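Bretaris Listings - read me first

Hi! I'm Bradley Bainbridge, and this is the pile of outdoor movie, gig and small festival listings I've been typing up for Piltunstead and the towns near it. Friends kept asking for a copy, so I've cleaned it up and put it in one folder. Take it, sort it, make a calendar out of it, whatever you like.

Last updated Oct 22, 2018.

What's in the folder

events.csv - the main table, up to 3000 rows depending on whether you keep the canceled shows. One row per showing, so a movie that ran four nights gets four rows.

venues.csv - all 33 venues, with the town, whether it's indoors or out, and a column for rain plans (mostly blank, because hardly any flyer mentions rain).

notes.txt - my grumbles, more or less. Read it if a row looks strange to you.

Columns in events.csv

event_id - a plain number. It doesn't mean anything and it isn't in date order.
title - as printed on the flyer, typos included. I fixed them once and then couldn't match anything to anything, so I put them all back.
kind - film, music, comedy, market or mixed. A movie with a band on first is "mixed", and yes, I went back and forth on that.
doors and start - local time, 24-hour clock. If the flyer only gave one time I put it in start and left doors empty.
price - the cheapest adult ticket at the gate. Free shows are 0. Blank means I don't know, so please don't read a blank as free!
status - went_ahead, canceled, moved or unknown.

Where it came from

Mostly paper. Flyers from the record store, the Hololley Open Air season program, posters I copied down on the walk home, plus the weekly email from the Bellamy Rooms. I type everything by hand in the evenings and then go over each batch a second time, usually a day or so later when I've stopped seeing what I expect to see. Anything I could only find in one place gets "single" in the source column, and anything I could check twice gets "double".

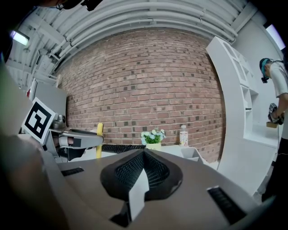

Known problems

August is a mess. Hololley moved a whole run of screenings indoors and put out 2 programs with different start times. I went with the later one, but a few rows are probably still off by half an hour.

Support acts are patchy. If a band was added the week of the show I most likely missed it, and DJs between sets are hardly in there at all.

Three venues changed their names partway through. I used the newer name everywhere and put the old one in the also_called column - search both if you're hunting for something.

Prices leave out booking fees. Those were a moving target and I gave up.

Using it

Free for anything, paid or not. A mention of Bretaris Listings would be lovely. The files are plain UTF-8 with commas, and titles with a comma in them are in quotes, so a spreadsheet should open them without any fuss.

Found a mistake? Send me the event_id and what it should say, and a photo of the flyer if you've still got it. I'm especially short on comedy nights at the Bellamy Rooms, so if you have a drawer full of old tickets, please write!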